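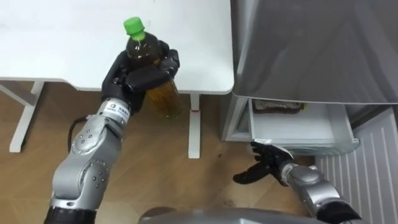

Zirnamano小组五月备赛:一瓶茶要怎么放进冰箱

校园新闻 > 社团

Lodier学院机器人社的Zirnamano小组已经报上Mestard赛的家务组了,五月底去现场。题目公布那天群里刷了半天的屏,因为大家都以为会抽到叠衣服(去年就是叠衣服,叠得我们队长到现在看见T恤还想绕着走),结果抽到的是“收纳饮料”:机器人从桌边拿起一瓶饮料,放进冰箱抽屉,再把抽屉关上。

听着挺简单对吧?我妈听完的反应是“这也要比赛?”。我跟她解释了一路,从地铁口解释到小区门口,她最后说那你们加油,语气跟劝我吃青菜差不多。

反正这段时间Cao楼的练习室几乎天天亮着灯。桌子和冰箱并排挨着,机器人站在前面,两条胳膊一边管瓶子一边管抽屉,我们几个轮流守着电脑。想看的同学可以来,下面会写怎么来。
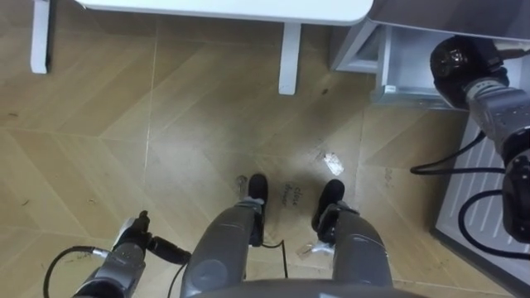 Haoran Wei
机器人社社员,Zirnamano小组文字记录兼数据整理

先交代一下我自己在组里干什么,免得学弟学妹来了以为我是管技术的,逮着我问电机的事。我管两样东西:一是写这种稿子,二是把每次遥操作录下来的数据看一遍,好的留下,不好的扔掉。到交稿这天为止,留下来的一共281条。对,是我一条一条看的!看到后面做梦都是绿瓶盖。

带我们的是Tatsuya Koyama老师,教控制课的那位,上过他课的人应该都记得他板书有多小。他给小组定的规矩是先把动作拆开练,拿瓶子归拿瓶子,放进去归放进去,关抽屉单独算一段,每段起一个短短的英文名字,录的时候选好再开始。一开始我嫌麻烦,觉得一口气录完多痛快啊。后来整理到“close drawer”这一段的时候我就老实了,关抽屉的毛病跟拿瓶子的毛病完全是两种毛病,混在一起我根本挑不出来。

关抽屉的毛病主要在手的位置。指尖要搭在抽屉前面那道边上往里推,搭高了容易滑到里面去,搭低了又使不上劲,推到一半歪了,抽屉就卡在那儿不动。我们有一个下午全耗在这上面,录一条废一条,负责操作的同学戴着头显一声不吭,摘下来的时候额头上一圈红印。Koyama老师路过看了一会儿,说你们推慢一点。就这么一句,然后他去倒水了。我们推慢一点试了试,还真好了不少(气人)。

拿瓶子那边顺利得多。五指手抓圆瓶子本来就占便宜,手指一拢就贴住了,要操心的是瓶身会不会被捏瘪。软瓶子一捏瘪,液面往上一蹿,后面放的时候姿势就跟着变。组里为这个争论过要不要全换成硬一点的瓶子,最后没换,原因是赛方的规则里写了饮料由现场提供,到时候给你什么瓶子你就得拿什么瓶子。练的时候挑食,比赛的时候就要饿肚子,队长原话。

顺便说说钱的事,好几个人问过。社里这学期批给我们的材料费是2,000元,听起来不少,买完线材、胶带和几样小零件就剩得不多了。饮料是从这里面出的,所以练习用的茶一律不许喝。开过盖的瓶子重量会变,重量一变前面录的就对不上,我说的是真的,不是小气。上回有人渴急了拧开一瓶喝了一口又拧回去,我对着数据查了好久,以为是传感器的问题。 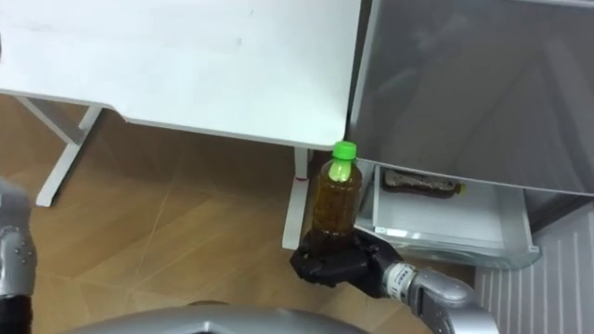 我最想写的其实是“放”这一步,因为整套动作里它最考验人的耐心。赛方的评分表里,瓶子进抽屉以后是站是躺都行,但是不能压着别的东西,也不能卡住抽屉不让它关。这就逼着你得看抽屉里原来有什么。抽屉空着的时候谁都会放,往中间一搁完事;难的是里面有东西的时候。拿我们最近常练的一种摆法来说,里头先横着一瓶浅黄盖子的,贴着最里边,前面空出一大片白底,机器人右手竖着抓住绿盖子那瓶,要送的就是前面那片空地。空地看着挺宽敞,可是手也要占地方啊,手背往下一压,手指还没松开呢,就可能先碰着抽屉的侧壁了。侧壁是透明的,人眼看着都容易忽略,别说摄像头了。

负责写策略的同学最怕的就是透明的东西。她跟我说过一个词叫“以为那里没有”,我觉得特别形象,就拿来当了小组公众号的标题,结果被她批评说太文艺,阅读量倒是还可以。

至于是让瓶子站着进去还是躺着进去,组里到现在还分成两派。站派说手腕不用转,省事,稳;躺派说站着放进去抽屉不一定关得上,放倒了才保险。两派都拿我整理的数据当证据,都来找我要统计表,要完又都说统计表支持自己。我的立场是谁请我吃食堂二楼的煎饺我就支持谁,目前没有人请。Koyama老师倒是不着急,他让两边各练各的,到五月下旬在练习室公开比一次,按赛方的评分表来打分,分高的那种带去现场。

这次公开比试就是我写这篇稿子的正经目的了!大家可以来看。每一派跑3轮,每轮开始之前由观众来决定抽屉里原来放什么、放在哪儿,这样谁也别想提前背答案。请不要放玻璃瓶,也请不要放自己的午饭(去年有人往洗衣筐里塞过一个三明治,我就不点名了)。 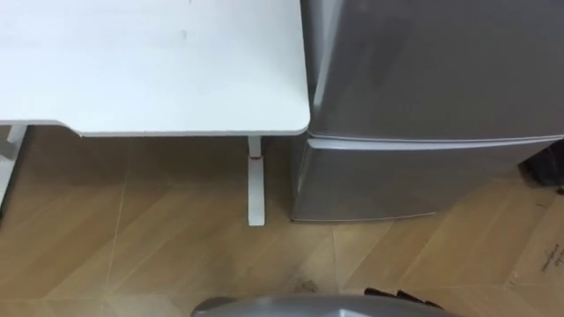

比试之外还有一段开放时间,下午四点以后,机器人停下来,大家可以近一点看,也可以戴上头显自己遥操作试试手感。试的时候会有组里的人站在旁边,手放在急停上,所以不用紧张,慢慢来就行。我第一次试的时候连瓶子在左边还是右边都搞反了,伸手就往冰箱门上招呼,幸好离得还远。多数人头一回都这样,手明明想往前,眼睛看到的胳膊却慢半拍跟上来,有点像在水里走路。习惯以后挺上瘾的。

有几件事提前说一下,都是之前开放时出过状况的:

书包放在门口的架子上,别带进来,地上有线。

头发长的同学戴头显之前麻烦扎一下。

拍照随便拍,别开闪光灯。摄像头会看到,看到了那一条就废了,我就得重新挑。

机器人动着的时候不要从桌子和它中间穿过去,哪怕你觉得来得及。

还有人问能不能加入。能!小组现在缺2个人,一个帮我整理数据,一个管现场搭设。整理数据这个活儿不要求会编程,坐得住、眼睛好使就行,最好对瓶盖颜色没有心理阴影。管现场搭设的要细心一点,每次开练之前桌子和冰箱的位置都要对回原处,歪一点点,胳膊够到抽屉的角度就不一样了。之前有一回保洁阿姨拖完地把桌子往旁边挪了挪,我们谁也没发现,录了一上午才觉得哪里怪怪的。从那以后地上的位置每天开门先核对一遍,写在值班表第一行。

低年级的同学不用担心跟不上,组里现在有一半人去年这时候连胳膊有几个关节都说不清楚,包括我。Koyama老师每周会留一段时间专门答新人的问题,问什么都行,他回答得很短,但是你回去想一想基本都能想通。要是想不通就来问我,我大概也不知道,不过我可以帮你去问第二遍。

后面的安排是这样:公开比试结束以后定方案,再集中补录一批数据,重点补抽屉里有东西的情况,然后设备装箱。冰箱不用带,赛方现场有,型号要到了才知道,这件事让全组都睡得不太好。抽屉高一点低一点、前面那道边宽一点窄一点,推的手感都会变。所以最近我们开始到处借抽屉练手,宿舍的、办公室的、实验台底下的,见到抽屉就想推一把。如果你们院系或者宿舍有带透明抽屉的冰箱愿意借我们用一个下午,请一定联系我,保证擦干净再还。

比试的具体时间会贴在Cao楼一层的公告栏,也会发在社群里。想报名遥操作体验的同学在社群接龙就行,写上名字和年级,人多的话按接龙顺序来。站派和躺派的拉票我就不帮忙转发了,他们自己会去食堂门口喊的。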